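Thursday, evening

Moving day minus one.
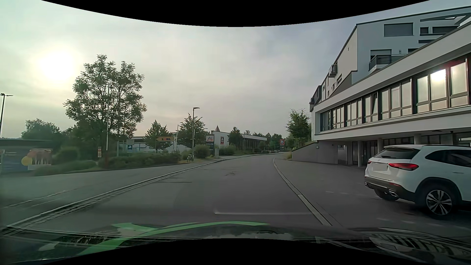

I picked up the keys to the new apartment at ten this morning and spent most of the day going back and forth. The old place is 64 boxes, if I count the two that are really laundry bags, and the van only comes tomorrow, so today was for the things I don't trust to a van. The drive from Orent took 49 minutes on the first trip. The last bit of road was empty, nothing moving on it, and the sun was behind thin cloud so the whole sky had a washed-out look. The building is bigger than I remembered from the viewing. White and grey, with one long row of dark-framed windows along the first floor up and the steep gable over it. One window in that row was tilted open and another had the sun in it. A white SUV was parked on the forecourt out front, so I left my car farther along and carried from there.

First trip: the lamp, the two plants, the box with the papers, the printer. The elevator works but the door closes fast. I put the plants in the kitchen sink for the day and forgot to water them until four.

The apartment is clean enough. The previous tenants left a shower curtain, a broom, half a roll of shelf paper and one hook on the back of the bedroom door. I kept the broom and the hook. I wiped out all the kitchen cabinets with vinegar and water and used the shelf paper in the drawer that will have the silverware. It did not quite reach the back. The oven has the manual taped inside the cabinet next to it, in a plastic sleeve.

Meter readings. Electricity 1,338. I wrote it on my hand and then on the lease folder. The water meter is behind a panel under the bathroom sink and I couldn't get the panel off. Called Masri, the management office, and they will send someone Monday or Tuesday.

Measured again. The wall in the living room is 140 inches between the radiator and the door frame, so the couch fits with the small bookcase next to it. The big bookcase doesn't fit anywhere except the hall, and there it would stick out past the bathroom door. I may leave it for Jad. He said he would take it if I didn't want it, and he has the car for it.

Lunch was a cheese sandwich on the kitchen floor. There is a bakery at the corner of Clelport Street but it was closed. The sign gave hours and by those hours it should have been open.

Second trip was bedding, the toolbox, the coffee maker and the good plates, which I had wrapped in towels. One saucer is chipped but I think it was chipped before. I made the first pot of coffee and then saw that I had brought no cup, so I drank it out of the measuring cup. Put up the hook for the kitchen towel. Tried the radiators one by one. The one in the bedroom stays cold at the top and needs bleeding. The key for it is in a box, and I know which box – the one marked HALL MISC, which is at the bottom of the stack.

Jad Geagea came by the old place at six with tape and a pizza. We did the closet and the rest of the kitchen. He packs faster than I do and labels nothing, so I went around after him with the marker. He asked if I was keeping the fondue set. I have had it since Wosolton and used it twice. It is in the box for the thrift store now, together with the second toaster, the bath mat and all the hangers that came from the dry cleaner.

Still to do tonight: defrost the freezer, take down the curtains in the bedroom, write the new address on a card for the neighbor across the hall. The freezer is already open with a towel in front of it.

For tomorrow I have kept out one bag – toothbrush, charger, change of clothes, lease folder, toilet paper, the marker, scissors. Van at eight. I have to call the building before that and ask if it can stop at the front door or has to stay on the street. I should have asked when I picked up the keys.

My back hurts low on the left side. Took two aspirin. The bed is already apart, so it's the mattress on the floor tonight, and the alarm is set for six thirty.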